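Home | Kitchen | Laundry | Floors | Workshop | Search

Cleaning cloths: sorting, washing and drying

A cloth that smells after washing has usually been dried too slowly or washed with too much detergent. Both faults are easy to correct. The method below is for cotton and microfiber cloths used on counters, tile floors and glass.

Sorting

Keep floor cloths apart from counter cloths at all times, including in the wash. Color coding works if everyone in the house knows the code. Mine is white for floors and blue for counters, with a stitched corner on anything used for glass. Microfiber goes in its own load. It picks up lint from cotton and holds it, and a linty cloth leaves streaks on glass.

Shake each cloth out before it goes in the basket. Pick up cloths left on the floor the same day – a crumpled cloth dries from the outside in, and the folds stay damp longest.
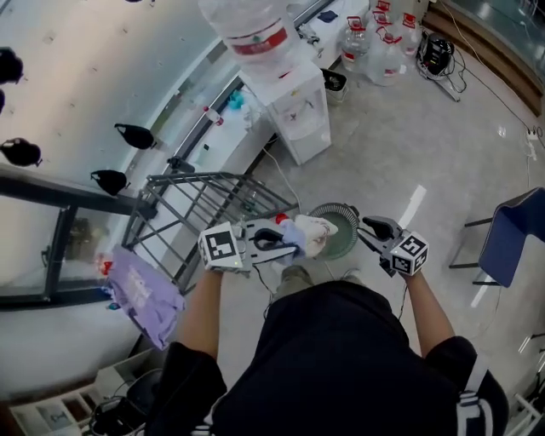
Washing

Cotton takes a hot cycle. Microfiber should be washed warm, without fabric softener, which coats the fibers and reduces absorption. Use half the detergent you would use for clothes. For a small batch, soak the cloths in a basin with a tablespoon of washing soda for 10 minutes, then rinse until the water runs clear. A spin speed of 1000 rpm is enough for either type.

Stained cotton can be soaked overnight. If the stain is grease, work dish soap into the dry cloth first. Water applied before the soap makes the job harder.

Drying

A wire rack is better than a line for small cloths. Open each one fully and lay it over a single bar. Doubling it over two bars looks tidy and adds hours. Stand the rack where air can pass on both sides, at least a hand's width from any wall or counter. Check that the feet sit level on tile, as a rack with one foot in a grout line will creep when loaded.

Wipe the bars down every month or so. Where the coating has chipped, rust will mark white cotton – touch up the spot with clear enamel and let it cure before use.

Comments (3)

Edit Kozma: Does the washing soda soak work for microfiber? Mine went stiff.
Reply from the author: Use half the amount and rinse twice.

gralari11: Half detergent fixed the smell. Took two washes.

tileandgrout: Mine creeps on level tile too. Rubber feet helped.

Related

Removing hard water marks from tile
Storing hats without crushing the brim
How to clean a fan grille
Choosing a drying rack for a small room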